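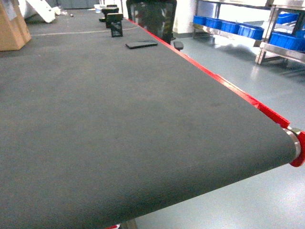

Conveyor belt with the red side rail, Norkton site.

Progress report, July
Prepared by Nusrat Lashari for Henbridge

In this period we continued the sorting task: pick small goods from the belt and put them in the correct bin. We made 856 attempts, and 326 of them finished without help from a person. This is lower than we planned. Flat items remain the most difficult, as the fingers have little to hold.

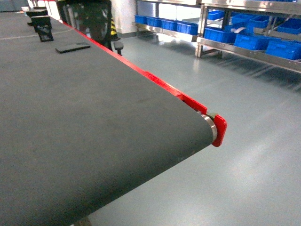

The end roller, with blue bins on the steel shelving to the right.

The belt stood still for all attempts. A moving belt belongs to the next stage, and I would prefer not to begin it before the flat items improve. For now, a shop worker is still faster and makes fewer mistakes.

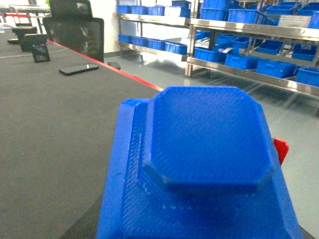 Plan for the next period

We will test eight new finger shapes from Hlongwane. We also request nine more days of support from Madov for the control software.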